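Willolard ABC open show, who's going?

Posted by southpaw_len, Mon 19 January
5 replies | 12 shares

Tickets for the April show at Corkinville are on sale. Magdolna Szilágyi tops the bill against the Dreroder girl at 57 kilos. Hall holds 790. I've got her winning on points.

ringside_pat
Not sure I agree. Szilágyi drops her right hand when she's tired and she was tired by the second round last time out. The Dreroder girl has a better jab.

southpaw_len
She's changed coach since then. Adelmo Martinelli has her now and her feet look much better.

ringside_pat
Feet won't help if she's still leaving the hand down. One new coach in a few months doesn't fix that.

kettlebridge
Martinelli is good but I'm with Pat. Split decision, Dreroder. Does anyone know if the coach from Pintér's car park is running again?

minimum_weight
Yes, up to 157 seats, pay on the day. Doors are at 5. Len, last time you had the wrong winner in nearly every bout.

southpaw_len
I had the heavyweights right. Put me down for a seat on the coach, I'm staying over at my sister's after.

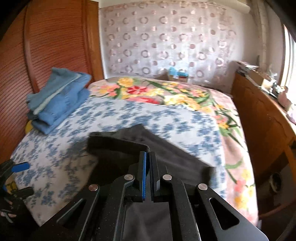
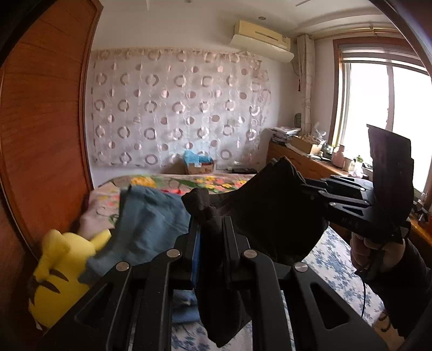
Spare room: the bed in the first, the dark brown cloth by the window in the second.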